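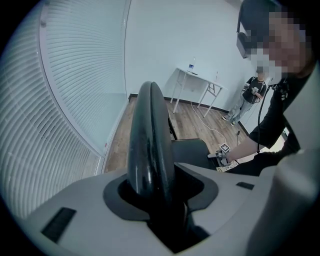 The arm can't watch you work. Put it that way and most people in my trade will nod, then go straight back to talking as though it could.

I spent part of February at a place called Arumia, out past Plomham, where a small team collects demonstrations with hand-held grippers. You pick one up in each hand, you do the job, and the recording is supposed to stand in for the years it took you to learn it. My job was folding, mostly tea towels and aprons. I ran a commercial laundry for 18 years and I was brought in as the person who knows how.

I knew how with fingers. With a gripper I was a beginner again, and so was everyone else. A towel comes right because your thumb feels the hem turn over before you see it. Take the thumb away and you start peering at the cloth and pinching it twice. By the second afternoon I had stopped folding the way I fold and started folding the way the tool likes. Those were the takes they kept.

Gwion Ruddock, who ran the sessions, was frank about this when I raised it. The robot will have the same gripper, he said, so we want the gripper's way of doing it. Fair enough. But then what was I there for? A patient teenager would have served them just as well, and cheaper.

The older method is worse in some ways. I had a go at remote control on a Plokov rig a few years back, steering the arm with a pair of handles and a half-second of treacle between my wrist and its. I came away with a sore neck and one folded pillowcase. Carrying the gripper around yourself is a real improvement, and I'll give its defenders that. You can do it in any room with a table in it.

What I won't give them is the arithmetic. We recorded almost 70 good folds on my best day, and I heard that figure repeated as if it were 70 lessons. It was one lesson, given by one tired woman on the same table, with towels out of the same packet. A new hand in my laundry got shown twice and was then handed a basket of whatever had come in: fitted sheets, a chef's jacket with a torn pocket, something with gravy on it. She learnt from the mess. She also asked questions, and a recording has none to ask.

Ettore Bortolotti wrote in his newsletter that expertise is now "a matter of throughput". I'd like to see him say that to the woman who did our altar linen.

I don't think the work is a waste. Some dull jobs will probably get done by machines taught this way, and I won't weep for them. But if you're about to pay for a system like this, ask who held the gripper, and what they were told to stop doing. I asked for my discarded takes and was told they'd been deleted. There were 11 of them, and in most I'd put the tool down to smooth the cloth with my hand.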